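# Keeping clear plastic clear

I love acrylic in a kitchen! Stands, drawer dividers, the little steps you put snacks on so the back row doesn't vanish... it all looks wonderful until the first greasy thumbprint.
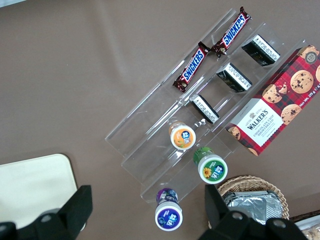 Vikas Kashyap wrote in to ask whether window spray would do, as he had half a bottle left and a very cloudy cake dome. Please don't, Vikas! Anything with ammonia in it can leave acrylic hazy, and so can surgical spirit.

What I use:

- lukewarm water with 2 drops of washing-up liquid
- a soft cotton cloth (old T-shirts are brilliant)
- a second cloth, dry, for blotting

Rinse the dust off first. Dry dust under a cloth scratches like mad, and kitchen roll is nearly as bad. Then wash, rinse again and blot.

**Sticky labels:** a dab of cooking oil, left on for 23 minutes (my tea break, you may be quicker), then roll the gum away with your thumb.

**Fine scratches:** plastic polish, small circles, hardly any pressure. Deep ones need wet-and-dry paper, 800 grit to start and finer after that. Try it on the underside first.

And keep it all out of the dishwasher. I lost a lovely salad bowl that way last September, crazed from rim to base.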